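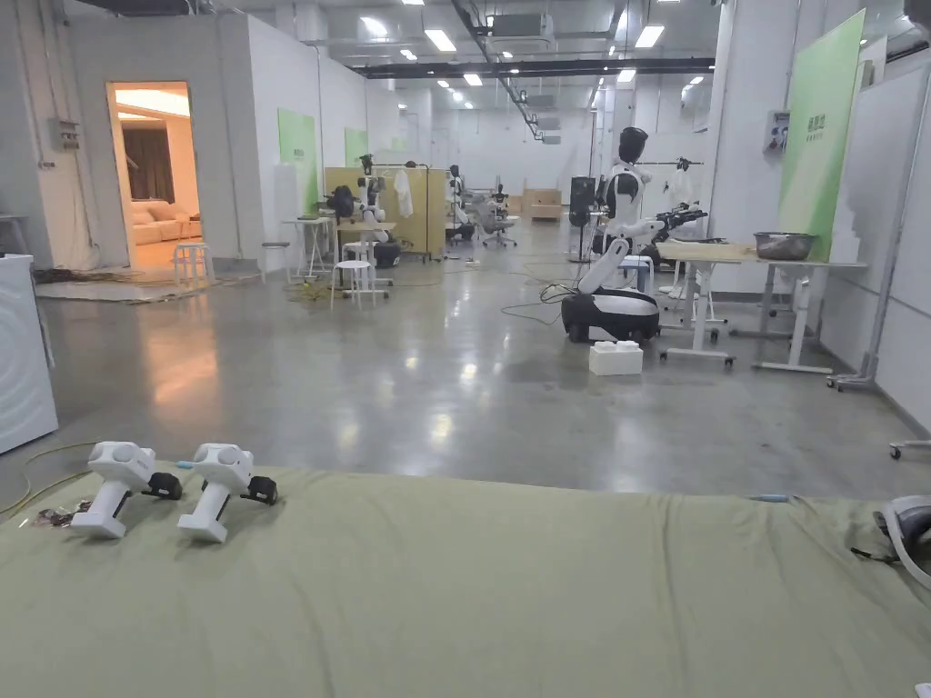

Last updated: June 29, 2026

I have been meaning to write about floors and stools since May, when we finally got the keys to the big unit in Drestwood, and I keep putting it off because every time I sit down somebody wants the kettle moved. So, floors first. Ours is polished concrete, and I fell for it the minute I walked in. It throws the light about beautifully and a broom goes over it in no time, but your knees will not thank you for it (mine certainly didn't!), and Areeba has taken to wearing her thickest socks from breakfast onwards.

Then the stools. I wanted proper chairs with backs, and Haris wanted plain white stools you can pick up with one hand and carry wherever you happen to be working. Haris won, and I'm slowly coming round to it - they tuck away nicely by the little table and you stop noticing them.

My favourite spot is still the room with the cream sofa and the dark brown curtains. When the lamp is on in there it glows right out through the doorway, and I find I drift towards it at the end of the afternoon with a mug of tea. The cables along the floor are next on my list. Thitima has offered me over 113 cable clips from her old shop, bless her, and I have said yes to all of them.

2 comments
334 shares

Recent posts
A rug for Plaremell, at last
What I keep on the clothing rack
Hammad's soup, written down properly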